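Right, thread time. I've spent two weeks going through how small brands buy radio ads in regional towns and I've come out of it a total convert. Bear with me, there's a bit of maths but not much.

Background for anyone new: I do media buying for little companies, mostly household goods and groceries, the sort of stuff you grab on the way to the checkout. Budgets are small. Nobody's making a Super Bowl spot.

For ages my default was to put the lot into social video and paid search. Easy to set up, easy to report on, the client gets a nice dashboard and everyone goes home.

Then Jutulent (they do pantry bits and cleaning gear, lovely people) asked me if local breakfast radio was still a thing. I said I'd find out. Reader, it is very much a thing!

First surprise was the price. A 30-second spot on the Buchanan station in the mid-morning slot cost less than my client was paying for a boosted post that mostly reached people three hours' drive from the nearest stockist.

Second surprise was the sales rep. She picked up the phone. She knew which supermarket had just changed hands, which footy club does the Saturday sausage sizzle, and what people ring in to complain about. You can't buy that in a targeting menu.

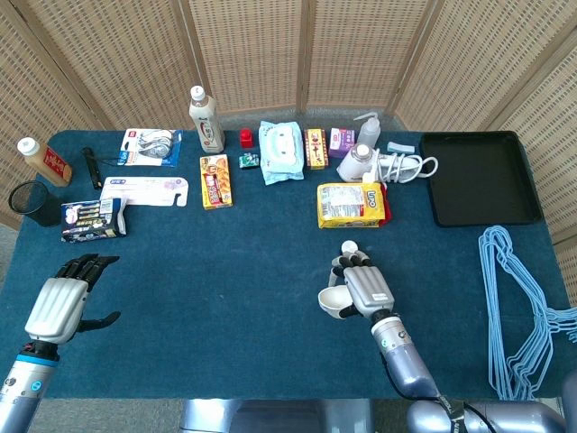 Chidubem Balogun replied: but how do you prove any of it worked? My boss won't sign off on anything without a click attached.

Fair question, and I get it every single week. You won't get clicks. What you can do is give each station its own offer word. Ours was just a word people said at the counter for a dollar off, and the shop kept a tally next to the till.

We had 400 of those tally marks by the end of the run, all from one town. I nearly fell off my chair. The shop owner rang to ask if we were doing it again in June, and we are.

Is that perfect measurement? No. Some people will have heard it from a neighbour and never had the radio on. I'm completely fine with that, a neighbour passing it on is about the best ad there is.

A few things I'd do the same way next time:

Book fewer stations and run more spots on each. We started with a list of 19 and cut it right down. Hearing something once while you're backing out of the driveway does nothing.

Let the announcer read it live if the station offers. Our studio version was fine – clean, cheerful, a bit forgettable. The live read had a cough in it and a joke about the weather and it did far better.

Say the name of the shop before you say the name of the product. People know where the shop is. They've never heard of your dish soap.

Ask for the leftover spots. Stations always have gaps late in the week and they'd sooner fill them cheaply than play another promo for themselves. We picked up a heap of Friday afternoons this way.
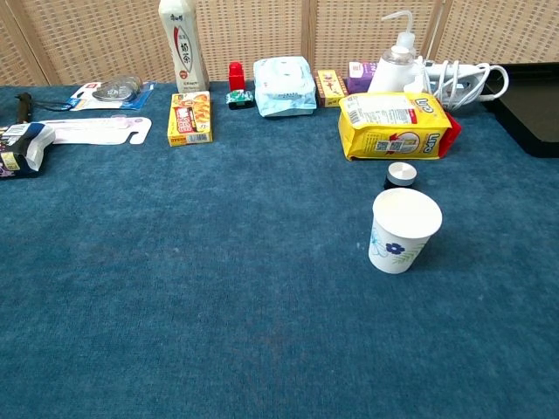
Someone in my messages is asking whether this only works in the country, and whether a city station would just swallow the whole budget in a morning.

It might! City breakfast is dear and I wouldn't touch it on this kind of money. But have a look at community stations, and at the language programs on the weekend. Cotton ran on two of those last year with a tiny spend and they've kept the booking going ever since.

Also, streaming audio has got a lot cheaper to try. Rerkero lets you buy by postcode now, so you can run it alongside the local station and cover the people who only listen on their phones. I've only tested it the once so I won't go on about it yet.

I still buy social, by the way. The split for Jutulent is now over half audio with the rest on short video, and the video does better in the towns where the radio is running. I'd love to know if anyone else has seen that, because I only have the one client to go on.

If you've got rate cards from smaller stations you're allowed to share, please send them over. I'm building a plain old spreadsheet and I'll post it when it's less embarrassing.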